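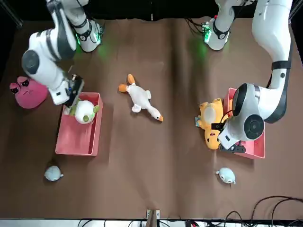
A plush toy in a red bin, with a gripper over it.

New fall hours at Anside Bodywork

2021-10-10

Our fall schedule is now in effect at both the Rinow and Dresavia studios. The first massage appointment of the day starts at 10 and the last one ends at closing, with a short break between clients so the rooms can be aired out.

Foot reflexology is back at Dresavia after being off the menu since September. Sessions can be booked on their own or added to a back and neck massage. Hot stone treatments are still offered in Rinow only.

We have also changed massage oils. Both studios now use the unscented Ruiz-Ortega oil as standard. If you prefer lavender, please say so when you book. Clients with nut allergies should mention this at every visit, even if it is already on their card.

Gift cards bought last year have been extended by three months. Bring the card with you, as the front desk needs the number on the back. To move an appointment, call the studio where you booked it.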